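Snack box

A snack box (also treat box, lolly box or pantry tub) is an open or lidded container in which individually wrapped foods are kept together once they have left their outer packaging. The term covers both the household box on a bench or table and the assorted box sold ready filled. Claims made for either kind are larger than the evidence behind them.

Origins

Popular accounts credit the practice to office tea rooms, where loose biscuits gave way to sealed single serves. Tudur Gronow, in a pamphlet on household storage, traced it instead to the reuse of gift boxes after festivals. His argument rests on 18 letters from readers, none of which he reproduced, and later writers have repeated it without checking. Both explanations may be partly right. Neither accounts for homes where a shoebox had been doing the same job for years.

Contents

Typical contents are small foil or plastic packets with crimped ends: biscuits, nuts, dried fruit, jerky, sweets, rice crackers. Because packets differ in size and stiffness, they seldom stack. Dividers are often recommended, though they reduce the usable space and tend to be taken out within a few weeks.

Claimed benefits

The retailer Wolteo has promoted snack boxes as a way to cut food waste. Its figures came from a survey of 373 customers, all of whom had already bought a box, and there was no comparison group. A smaller household diary project run by Osian Prydderch followed 174 homes and found no clear change in the amount thrown out. Prydderch noted that packets at the bottom were commonly forgotten, whatever the colour or shape of the container.

The suggestion that an open box encourages moderate eating is also poorly supported. It appears mainly in advertising.

Filling and sorting

Most guides advise placing packets in one at a time, with the printed side up and the oldest stock on top. Empty wrappers should come out first, as they are easily mistaken for full packets. Foil packets hold their creases and can look damaged when the seal is sound, so the end seams are a better guide than the surface. Where the date is printed only on the outer carton, it needs to be copied onto the box or it is lost.

A gold foil packet marked 周氏ZHOUSHI, held over an open white box with red-trimmed sides.

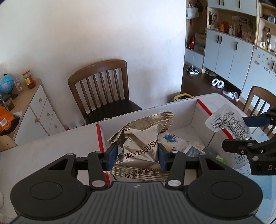
Criticism

Critics regard the snack box as an ordinary container with a marketing name. The Tomwood catalogue at one time listed the same white carton under both stationery and pantry goods, at different prices.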